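Pink Bowl, Green Mat: Our Workroom Gallery

February 2021

Welcome back to the Movberg workroom! Parvaneh Karimi here, with a fresh pair of pictures for the gallery. I love a simple tabletop setup, and this month it's all about a pink bowl on a green cutting mat. Bread got involved too, and you won't hear me complain about that. 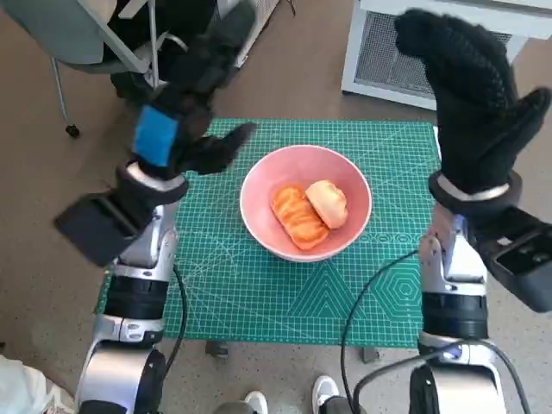
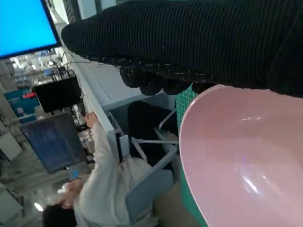 Pink bowl and green cutting mat, Movberg workroom.

The bread picture is my favorite of the two. Look at those ridges running across the top of the long orange roll! The little cream-colored bun leaning on it is so smooth next to it, and the pair of them look wonderful together. I like the bowl just as much, with that wide, shallow rim and the white outer lip around a darker pink inside.

I've always had a soft spot for cutting mats, and this one has plenty going on: fine grid lines, curved arcs, angle guides, even a hexagon made of smaller hexagons nested inside each other. There's a triangle version to its left. I could happily look at those patterns all afternoon (and in January I pretty much did).

The second picture is a close, tilted look at pale pink against green, with ribbed black fabric bunched up just over the rim. You get all those fine vertical ridges in the knit, and yes, the lint too! Black knits pick up every speck, and I've given up fighting it at home. There's a nice bright highlight inside the bowl, with a faint touch of violet to it.

I'm fond of the background in that one as well: the white desk, the tangle of black cables, the screens glowing blue, somebody in a loose cream-white top sitting close by with a hand on the edge of the desk. It's how the place looks on a working day, and I wouldn't want it any tidier.

The gallery is up to 179 pictures now, and I'm hoping to reach 200 before the spring. The older sets are still on the Hodirstead page, sorted by color, so if you like pink and green there's more to find over there. Next month's theme is stripes, and I already have my eye on a tea towel!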